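Sharing a workspace is a skill and we should start treating it like one. I've been saying this at dinner for years, my family is sick of it, so now you get it.

Two moves ago I worked in a shop in Tadthorpe where every flat surface belonged to whoever got there first. Come in at eight, fine, you had a bench. Come in at nine and you were balancing a laptop on a stack of catalogs. The stuff on the benches never moved. Somebody's mug from December was still there in the spring. I know because I washed it.

People called that place relaxed. It wasn't relaxed. It was a slow fight about space that had no rules and no end, and the loud people won it every day.

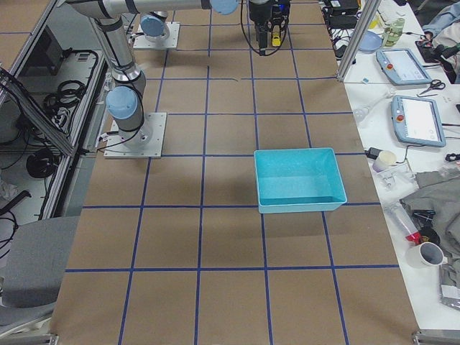 By Kanini Kioko | Opinion | August 15, 2019

So, the clear table. My whole argument is this: a shared table should be bare at the end of the day. All of it. Not tidy, bare. Tidy means your pile has square corners. Bare means the next person walks up and starts.

I hear the other side. Suryani Simanjuntak, who I worked next to at Hundberg and still like a lot, thinks a clear table is a kind of bullying. Her brain works in piles. Take away the pile and she loses the morning getting it back. Fair enough. I've watched her find a receipt in ten seconds flat from a heap I would have burned. But her heap was on her own desk, with her name on it. Nobody's coming for that.

Shared is different. Shared means I pay for your pile. I move it, I worry about moving it, I get the email about having moved it. At Hundberg we had one long table for 5 people and I got that email a lot.

And please don't fix it with a booking app. We tried one. It let you reserve half the table in the morning and it said nothing at all about the half a ham sandwich left on it. An app knows who has the table. It doesn't know if the table is usable — different question.

What did work was cheap. Tape and a bin. Tape down lines so people can see where their bit stops, then put out a bin for whatever's left at closing. Your things go in, you get them back tomorrow, no lecture. Gilang Lumenta set ours up on his lunch break and there was grumbling for maybe a week. Then the grumbling moved on to the parking, where it has stayed.

The lines matter more than I thought they would. I was against them, too much like school. But a line says the awkward thing so you don't have to. I am bad at saying the awkward thing. Most people are, thats why the mug sat there till spring.

Now the part where I get letters. I think managers should clear their own stuff first, in front of everybody. At the Clolell office the worst offender had the biggest title and a model sailboat. The sailboat lived on the meeting table. We held meetings around the sailboat! You can't ask an intern to pack up her notebook while that thing is sitting there with its little flags.

Will a bare table make anyone work better? No idea. I've seen the studies people pass around and I don't trust any of them much. I just know what it's like to walk in tired, needing somewhere to put your elbows, and find there isn't anywhere. It makes you feel like a guest at your own job. Nobody should have to feel that before coffee.

Clear the table tonight. Take your mug with you. If you have a sailboat, take teh sailboat.

More in Opinion
Let the phone ring, by Tirta Harahap
My commute is none of your business, by Yvette Petrenko
Small towns need late buses
Against the group birthday card
Readers write: 563 words on parking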